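I should start by saying that I love my husband, because the next few paragraphs might give you a different idea.

We have had a joint account since the week we got back from honeymoon. Everybody told us it was the grown-up thing to do. One pot, one card each, no secrets, and if the boiler goes you both feel it. And for years that was fine! He bought his fishing bits, I bought my shoes, and neither of us looked very hard at the statement.

Then came February. I was in bed with a cold and nothing to watch, so I opened the banking app and started scrolling (never do this with a temperature). And there it was. Ninety pounds to his brother. Fair enough, I thought, birthday or something. Except his brother's birthday is in the summer. So I scrolled a bit more and found another ninety, and another, going back six months.

Now I am not a monster. His brother has had a rough time since the Lemard depot shut, and if he had asked me I would have said yes before he finished the sentence. But he didn't ask me. He didn't tell me either. He just sent it, every month, out of the same pot I'd been putting my overtime into so we could finally do the kitchen. I had turned down a weekend in Anness with the girls for that kitchen!

So on the Wednesday I made his favourite dinner, which he says now should have warned him, and I asked him straight out how his brother was getting on for money. You should have seen him chew. I think he got three minutes out of one potato.

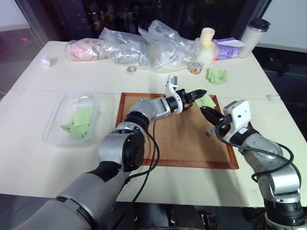

Gwenllian Jarman wrote to me after I mentioned some of this last time, and she thinks I'm looking at it the wrong way round. She and her husband had separate accounts for seven years and she says it was worse, because every takeaway turned into a little negotiation over whose turn it was, and in the end they were texting each other sums from different rooms. Her feeling is that he was embarrassed for his brother and would have hidden it whichever account it came from, a biscuit tin if need be.

I read that twice and then went and put the kettle on, because she has a point and I wasn't in the mood for it.

What he told me, once the potato was gone, was that his brother had made him promise. No wives. Apparently my sister-in-law didn't know either, so that's two of us paying into a secret – well, she was eating out of it, but you know what I mean. He kept saying "it's only money" and I kept saying it isn't the money, and we went round like that until the news came on.

My mum, when I rang her, said my dad used to hand over his wage packet on a Friday and get his beer money back, and they never had a cross word about it. I was there, Mum. I heard the cross words.

Anyway, we've ended up with a sort of halfway house. The joint account stays for the mortgage, the food and the kitchen fund, and we each have our own for whatever we like, no questions. His brother now comes out of his. I've told him I don't mind that one bit, and I mostly don't. The first thing I bought out of mine was a coat, full price, and I wore it round the house all evening with the label still on.

We still haven't told my sister-in-law. I'm seeing her on Sunday and I'm terrible at keeping my face straight, so if anyone has any advice, I'd like it before then please.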